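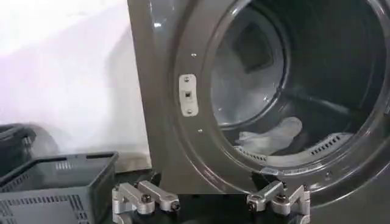

How often should you wipe down the inside of a dryer? Every couple of months is plenty for most households, with a soft damp cloth and a drop of dish soap.

I put it off all summer and then did the whole laundry corner in one go. Took me 40 minutes, and that includes wandering off to find the good flashlight.

The slots down by the lip of the door opening are where the fuzz likes to settle on mine, so I go over those with an old toothbrush before I touch anything else. Then the rim, all the way around, and the little plate where the door catches – lint packs in there too.

Always feel around the bottom of the drum before you call it done, friends. I have sent so many single white things back upstairs a week late that my family has stopped asking.

We moved to Drudetbridge in January and the laundry room here is tiny, but I've grown so fond of it. It gets the morning sun and I can hear the radio from the kitchen.

Next up is the shelf over the machines, which still has 6 jars of mystery buttons on it from the old house. If anyone wants buttons, please, please write to me!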